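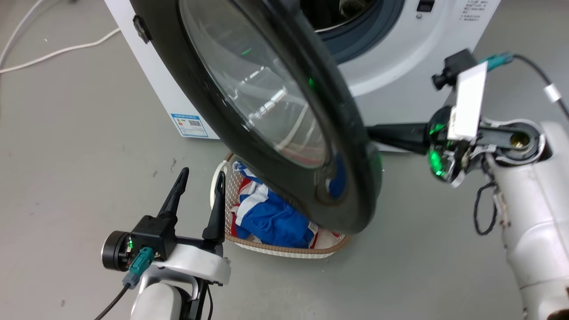 Poste lave-linge, hublot ouvert, les deux bras en place.

30 décembre

Repris la comparaison des pinces à l'atelier de Ploltport. À gauche, les doigts longs et pointus de chez Rusel, écartés près de la panière. À droite, la pince Aubert, un doigt appuyé sur le bord noir du hublot.

339 essais enregistrés depuis avril, 2 de perdus ce matin à cause du contrôleur Lastell qui a redémarré. Relancé 3 fois, puis changé le câble. La Rusel attrape bien les manches mais pince mal les tissus épais. L'Aubert tient mieux la porte, elle est plus lente à se refermer.

À faire : recalibrer la caméra de poignet gauche, vider le disque.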